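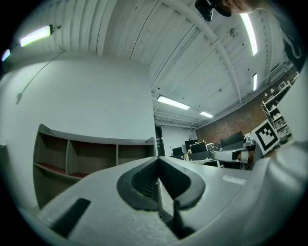
チケット 1724
件名:ハンドグリッパーの収録が「不合格」になる(特定の人だけ極端に多い)
製品:Devadiga 収録管理
依頼元:Rukstead 組付準備課
担当:Stokberg サポート窓口
優先度:中 → 高(水曜に変更)
状態:経過観察中

Theano Stamatopoulos(Rukstead 組付準備課)
9:12

いつもお世話になっております。前回、充電台の件では遅い時間までお付き合いいただき、ありがとうございました。あれからは一度も止まらずに使えていて、みんな喜んでいます。

さて今回は少し説明の長いご相談です。うまくまとめられなかったので、順を追って書かせてください。

ご存じのとおり、私たちの課では部品の袋詰めとトレイへの並べ替えを、少しずつロボットアームに任せる準備をしています(アームは、首を下げた格好が似ているというので、課内では Camel と呼ばれています。以下 Camel と書きますがご容赦ください)。手本の動きは、ふだんその作業をしている者が手持ちのグリッパーを握って収録しています。一月からは勤務のうち午後の前半をこの収録に充てていて、手作業の人数はその分減らしました。

困っているのは、収録の合否判定です。Kanokwan Wattanapong さんという、課でいちばん長くこの仕事をしている方の収録が、ほとんど「不合格:動作中断」になってしまいます。ほかの人も不合格は出ますが、まばらです。新しく入った人のほうがすんなり通るくらいで、正直なところ、見ていてつらいものがあります。

ご本人は「私の手が遅くなったのかしらね」と笑っておられますが、実際の作業で並べ間違いが出るのは、彼女のトレイがいちばん少ないのです。何かこちらの使い方が悪いのでしたら直しますので、見ていただけないでしょうか。

試したこと:
グリッパーの再起動
開閉の校正のやり直し(全閉と全開、どちらも正常終了)
マーカーのカードを拭いて、立てる角度を少し変えた
Kanokwan さんと Reece さんでグリッパーを交換した。不合格はグリッパーについて行かず、人について行きました

Tharun Kamath(Stokberg サポート)
10:40

Theano 様、詳しく書いてくださってありがとうございます。長いのはまったく構いません。グリッパーを交換して試していただいたのが大変ありがたく、おかげで機器側の故障はひとまず後回しにできそうです。

お手数ですが、次のものをお送りいただけますでしょうか。

1. 不合格になった収録のログ一式(映像は不要です。位置と開閉の記録だけで足ります)
2. 収録管理の「判定」設定の画面に出ている値
3. 収録した時間帯と、そのとき作業机のどちら側に立っていたか

三番目は念のためです。照明の真下や棚のそばでは、まれに位置の追跡が乱れることがあります。その場合は「追跡喪失」と出るはずなので、今回の表示とは違うのですが、以前に表示の取り違えがあったものですから。

Theano Stamatopoulos
13:25

ログをお送りしました。不合格の収録は全部で 198 件ありました。こんなにあったとは思わず、添付しながら少し青くなりました。

判定設定は次のとおりです。
追跡喪失の許容:標準
開閉の最小幅:標準
静止時間の上限:5 秒
超過時の処理:不合格
収録者別の一覧表示:有効

立ち位置はみな同じです。収録は午後の前半だけで、場所も動かしていません。

Tharun Kamath
16:58

拝見しました。見立てが固まってきたので、途中経過をお伝えします。

位置の追跡は、お送りいただいた全件で最後まで途切れていませんでした。マーカーも照明も問題ありません。拭いていただいたのに申し訳ないくらいです。開閉の記録もきれいで、つかみ損ねらしき動きは見当たりませんでした。

気になったのは静止です。Kanokwan 様の収録では、部品をつかんで持ち上げたあと、グリッパーがほぼ同じ位置で止まっている区間が毎回あります。少し手首を返して、また戻して、それから置いておられる。この区間が上限の 5 秒を超えると、Devadiga は作業者が途中でやめたものと見なして不合格にします。

そこで伺いたいのですが、この持ち上げたあとの間は、作業として意味のあるものでしょうか。設定を緩めるのは簡単なのですが、迷いで止まっているのか、何かをなさっているのかで、お勧めする直し方が変わってきます。ご本人に聞いていただけると助かります。

Theano Stamatopoulos
翌 9:05

聞いてきました。というより、隣に立って教わってきました。

あの間は、検査でした。部品の縁にバリが残っていないか、光にかざして裏と表を見ているのだそうです。手順書にはありません。何年も前に、袋の中でバリが引っかかって破れたことがあり、それ以来ずっとご自分の習慣にしているとのことでした。指で持っていたころは一瞬で済んだのに、グリッパーだと指先の感触がないので、目で見る分だけ長くかかるのだそうです。

私はこの課に来て長いのに、知りませんでした。速い人の手元にはその間がないので、手順書どおりといえばそのとおりなのですけれど、彼女のトレイに間違いが少ないわけが少しわかった気がします。

もう一つ、こちらは製品のことではないのかもしれませんが、書かせてください。合否の一覧が休憩室の横の画面に収録者別で出ていて、名前の横に合格率が並びます。進み具合がわかれば励みになるかと思って私が有効にしたものです。ところが Reece Mapplebeck さんに言われました。みんな、あの数字が次の持ち場を決めるのに使われると思っている、と。収録で間を詰めるようになった人もいるそうです。不合格になりたくないので、確認せずに置いてしまうのだと。

そんなつもりはまったくなかったのですが、画面にそう書いてあるわけでもなく、思われても仕方がありません。

Tharun Kamath
翌 11:30

お話を伺えてよかったです。ログだけを見ていたら、上限を延ばして終わりにしていたと思います。

優先度を一つ上げ、学習側を見ている Jagadeesh Arumugam にも入ってもらいました。以下、本人から書き込みます。

Jagadeesh Arumugam(Stokberg 学習担当)
翌 14:10

はじめまして、Jagadeesh と申します。横から失礼いたします。

まず急ぎの点です。不合格になった収録は消えていません。学習に使われていないだけで、元の記録はすべて残っています。Kanokwan 様に撮り直しをお願いする必要はありませんので、どうぞ先にそうお伝えください。

次に、これまでの学習についてです。合格した収録だけで学習を回していますので、今の Camel は確認の間がない動きを手本にしています。先週の試運転で「速いけれど少し乱暴」とご感想をいただいていましたが、こちらではアームの速度設定の話だと思い込んでおりました。手本の偏りも一因だった可能性があります。まだ断定はできません。

ただ、静止の入った収録をそのまま加えても、Camel がバリを見つけるようにはなりません。止まるところだけを真似て、見てはいない、という困った動きになるおそれがあります。バリを判定させるには、見つかったときにどうするか(よけて別の箱に置く、など)まで含めた収録が要ります。

ご提案は次の形です。
静止時間を超過したときの処理を「不合格」から「保留」に変える
静止の区間に「確認」の目印を付ける
バリのある部品をよけるところまでの収録を、新しい作業名で別に撮る
それが整うまで、バリの確認は人が行う工程として残す

最後の点は御社のご判断になりますが、当面は Camel に渡す手前でどなたかが見てくださるのが安全だと思います。

Theano Stamatopoulos
翌 15:45

ありがとうございます。撮り直し不要の件は、読んですぐ伝えに行きました。「あら、じゃあ無駄じゃなかったのね」とおっしゃって、そのあとしばらく機嫌よくグリッパーを握っておられました。

人の工程として残す件、課長と話して、そうすることにしました。手順書にも入れます。文面は Kanokwan さんに見てもらいながら私が書きます。収録のほうは、よける動作をまずお手本として撮ってもらい、Reece さんたちがそれを見て続く形にしたいと思います。バリのある部品は普段すぐ廃棄しているので、取っておく箱を用意するところからです。

設定の変更は、こちらでやって大丈夫でしょうか。それと、一覧の画面を名前なしにする方法もお教えください。

Tharun Kamath
翌 16:20

もちろんです。手順を書きますね。

1. 収録管理を開き、収録中の人がいないことを確認する
2. 「判定」から「静止時間の上限」を選ぶ。値は 5 秒のままで結構です
3. 「超過時の処理」を「保留」にして保存する
4. 「再判定」を開き、対象を「不合格:動作中断」に絞って実行する
5. 「表示」の「収録者別の一覧表示」を無効にする。作業別の件数だけが残ります

再判定は一度に 100 件までしか選べませんので、二回に分けてください。一回目が終わる前に二回目を始めると待ち状態のまま動かなくなることがあります。お茶でも淹れてお待ちいただくくらいがちょうどよいです。

なお、五番は画面の表示だけの設定で、管理者の書き出しファイルには収録者名が残ります。皆さんにご説明されるときは、そこも含めてお話しになるとよいかと思いました。差し出がましくてすみません。

Theano Stamatopoulos
金曜 10:02

再判定、二回とも終わりました。198 件のうち、ほとんどが保留に移っています。不合格のまま残ったものが少しあり、Reece さんに見てもらったところ、途中で電話に呼ばれてグリッパーを置いてしまったものだそうです。これは不合格で合っています。

朝礼でも話しました。合格率で持ち場を決めることはしないこと、一覧から名前を外したこと、書き出しファイルには名前が残っていて見られるのは私と課長だけであること。質問がたくさん出ました。Camel が入ったあと午後の仕事はどうなるのか、という質問には、まだ全部は答えられず、決まっていることだけを話しました。確認の工程に誰が立つかは、来月の勤務表を組むときに希望を聞きます。

一つ不具合らしきものを見つけました。保留の収録に「確認」の目印を付けると、区間の終わりが少し後ろにずれて保存されるようです。置く動作の頭にかかってしまいます。開き直すと毎回そうなります。

Jagadeesh Arumugam
金曜 13:37

こちらでも再現しました。目印の終わりが、次にグリッパーが開き始めるところへ自動で吸い寄せられています。切り出しを楽にするための機能なのですが、今回の用途では邪魔になりますね。「編集」の「区切りに合わせる」を外していただくと、指定した位置のまま保存されます。すでに付けた分は、外したあとに終わりだけ動かしてください。

保留分を使った学習は、目印がそろってから始めます。それまで Camel の試運転は今の版のままでお願いします。

Theano Stamatopoulos
金曜 15:18

外したら、ぴたりと合いました。ありがとうございます。付け直しは Kanokwan さんと二人で、午後の収録のあとに少しずつ進めます。彼女が隣で「そこはまだ見てるところ」「はい、ここで納得した」と教えてくれるので、案外楽しい作業です。

よける動作の収録は、バリのある部品が箱にたまり次第です。チケットはもう少し開けておいていただけますか。

Tharun Kamath
金曜 15:30

承知しました。経過観察中にしておきます。収録の作業名が決まりましたら、こちらに書いていただければ登録いたします。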